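Date: Monday, June 25, 2018
Subject: Re: [halorham-tennis] used balls, again

> Does the club still have a box for old balls? Ours at Sotaddale got
> taken away and I have a garage full. Also what are people paying for
> new ones? We went through 900 last season and the budget is the same
> as ever.

Yes, still a box. By the gate, left side, lid sticks. Quick answers, have to be on court in 20 minutes.

When to retire a ball – we drop it from shoulder height, and if it doesn't get back up to your waist it goes in the box. Not scientific. The felt tells you less than people think, plenty of fuzzy ones are dead as a rock.
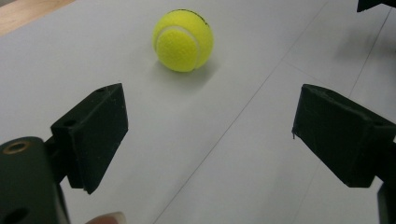 New balls: we split a bulk order with Vinero, 2,000 between the two clubs, delivered in September last year. Price was ok, shipping was what hurt. If Sotaddale wants in this time, say so before the schedule goes out, I'm not redoing the spreadsheet twice. Pressureless for the kids, regular for everybody else. Please don't ask me to mix them in one hopper, we tried it and the Thursday group complained for a month.

Where the old ones go:

- Schools. They cut them open and put them on chair legs. Call first, one had more than they could use.
- Dog shelter on Cao Road. Takes 10 at a time, no more, and they want them clean-ish. Drop off at teh side door.
- Ball machine practice. Half-dead is fine for this, sort out any that are split or the thing jams.
- Home use. Garage parking stop on a string, back massage, whatever. Good for hitting against a wall too if you don't mind a low bounce.

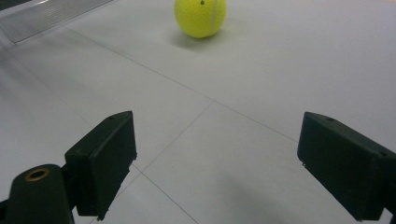

- Recycling. There is a mail-in place but you pay the postage and they want full cartons. Never got enough together at one time. Might work if we pool yours and ours.

So bring the garage full over, any evening after six. Not the weekend, the lot is closed for resurfacing and you'll end up carrying bags from the road.

Will send the order form tonight if I remeber. Somebody nudge me if not.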